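Orkell Opens Simulation Service for Two-Arm Workcells

Orkell announced in August 2026 that it will offer its workcell simulation service, Kereama, to outside customers. The service allows manufacturers and training centers to build a virtual copy of a robot station and test handling tasks in it before any equipment is ordered or moved.

Kereama was developed for the company's own engineering staff and has been in internal use for 26 months. Under the new arrangement, customers submit the dimensions of their tables, fixtures and parts, and Orkell returns a working model of the station together with a report on reach, clearance and gripper approach. Delivery of a first model is expected to take about 3 weeks.

"Customers have asked us for the model as often as they have asked us for the hardware," said Hilde Bosman, director of services at Orkell. "A customer should be able to move a table and see what it does to the arm's path -- and do so in an afternoon."

The opening package covers one station with up to two arms on a shared column. It includes 2,000 simulated task runs, after which further runs are billed separately. Lighting and shadow can be adjusted in the model, a feature intended for customers who plan to use cameras to locate small parts.

Vivora, a packaging firm, took part in the trial phase. Jolien Nijs, who manages process planning there, said the reports had helped her department settle the height of a worktable, but that preparing part files had required more staff time than planned. Orkell said it would publish a revised file guide in September.

The service does not include safety certification. Customers remain responsible for the assessment of any physical station built from a Kereama model, according to the terms released with the announcement.

Requests for a quotation may be sent to the Orkell services office. Asmaa Salem will serve as the contact for schools and training centers.

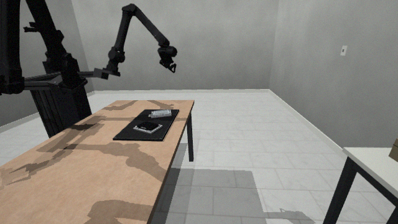

A simulated two-arm station with a worktable and small parts on a black mat.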